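Studthorpe Records Room: Humidity Control and Rehousing
Progress report to the Semer Fund
26 July 2023
Prepared by Haiyan Xu

Status

Work is on schedule except for the door seals. The dehumidifier was installed in June and has run on its permanent drain line since commissioning. Relative humidity is now held between 48 and 50 percent. The target in the grant agreement was a stable reading at or below 50 percent.

Monitoring

Loggers record temperature and humidity at each end of the room. Data are downloaded weekly and checked against a hand-held meter. The logger nearest the outer wall read high after installation and was recalibrated. Readings taken before recalibration have been kept but are marked as unreliable - they are excluded from the figures in this report.

Rehousing

The parish maps and the Fluststead drainage plans have been moved into acid-free folders, 72 folders in total. Rusted clips and old rubber bands were removed during transfer. Two plans with active mold were bagged and sent to Ozoliņš for treatment. Their return date has not been confirmed.
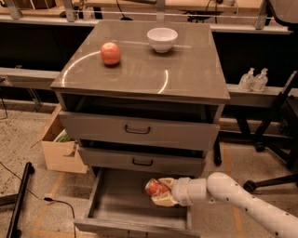
Storage for the smaller items is still under review. Loose photographs, seals and index cards do not fit the map folders and need shallow storage near the reading desk. A three-drawer unit of the gray type, with a U-shaped handle on the drawer front, would suit the index cards. The bottom drawer has tall sides and a flat floor, so card boxes could stand upright in it. Seals will need padded trays in any unit selected.

Outstanding items

The replacement door seals were supplied in the wrong width and have been returned. The supplier has accepted the fault and there is no added cost to the grant. Until they are fitted, the door is kept closed except for access, and the dehumidifier will run at its current setting.

Spending remains within the approved budget. We request release of payment 2 under the existing terms.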